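Glass jars on an orange tray - show me your table setups!
Home Corners > Tables, Trays and Shelves

mogens_skov
Okay, I finally get the tray thing! I've been reading this board since January and thinking trays were just one more item to dust, and now I'm completely sold.

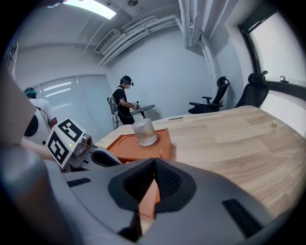 Clear jar, orange tray, light wood table.

Look at how the clear glass sits on that orange! The round body and the narrow neck make it my favorite shape of jar by a mile, and the color underneath does all the work. I want to do the same at home on the long table by the window. Two questions. Do you leave the jar empty or put something in it? And does a shallow tray like that stay put on bare wood, or do I need felt under it?

ditte.o
Oh I love that orange! Leave it empty, please. Clear glass with nothing in it is lovely, and once you put pasta or buttons in there all you see is the pasta. The recessed center is a nice touch too, it gives the jar a spot to live.

rashak
Going to disagree with Ditte (sorry, Ditte!). An empty jar on a tray looks like somebody forgot to finish. Put one stem in it. A narrow neck is made for one stem, it'll hold it upright with no fuss at all. I do eucalyptus and swap it every other Tuesday when I do the groceries.

ditte.o
One stem I could live with. Buttons, never.

Severino_I
Felt, yes. I have a Parero tray on oak and it slid every time I wiped the table. Four little felt dots and it still slid, so I went to the thin rubber ones and now it's great. Mine has been on there 7 months and the wood looks the same as ever.

Also can we talk about that table? I really like visible grain on light wood. A dark table with the same orange would be too much Halloween for me.

rashak
Ha, I HAVE the dark table with an orange bowl and it looks fantastic all year, thank you very much.

gudlaug_l
What size jar are you after, Mogens? The Flinovley one I use holds 500 ml and has a similar sort of neck. They do an 815 ml as well but it looked top-heavy on my tray so it went to the pantry and holds rice now. A bottle brush is a must with a narrow neck, the kind with the bendy handle!

mogens_skov
500 sounds right, my tray is small. Rubber dots are on the list, so is the brush. Rashak, I'm trying the eucalyptus first and then a week of empty for Ditte, and I'll post both.

Severino_I
Rinse the jar with a little vinegar before you put it out. Water spots show like crazy by a window.

ditte.o
Team empty is ready and waiting - what color is your tray?

mogens_skov
Yellow! Couldn't find orange anywhere in town.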